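Caderno - agosto, 14h20

Prova de tingimento com casca de cebola, lote Desenen. Banho 2 mais amarelado que o 1, mesma lã, mesmo alúmen. Água? A Frøydis acha que é da panela, eu não sei. Medir pH antes de mexer em mais nada.

Meada de 128 g, mordente a 15%. Ficou de molho a noite toda (o Leif esqueceu de tirar, tudo bem). Secar à sombra, NÃO na varanda.
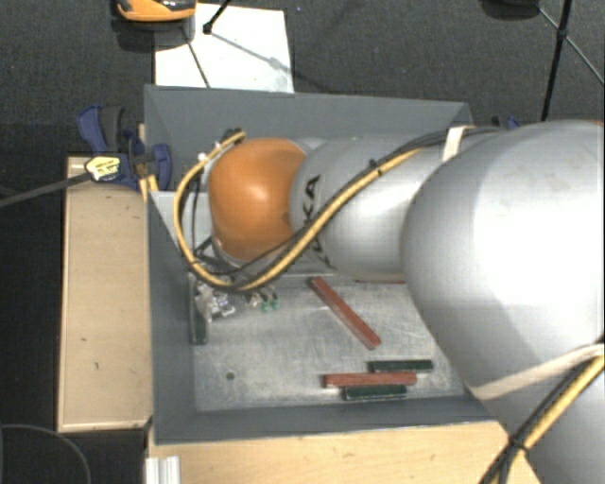

Braço sobre a caixa cinza, cabo amarelo por cima.

Banho 3 - juntar ferro, uma pitada só. Da outra vez passou do ponto e virou lama. Anotar o tempo direito desta vez, o caderno do Roald tem um buraco justo nessa parte.

Falta: etiquetar amostras, pedir mais alúmen à Rivadeneira, perguntar pra Hjørdis se a lã da Seston já vem lavada ou se lavamos denovo. Resto do banho 1 guardado no balde com tampa, nao jogar fora.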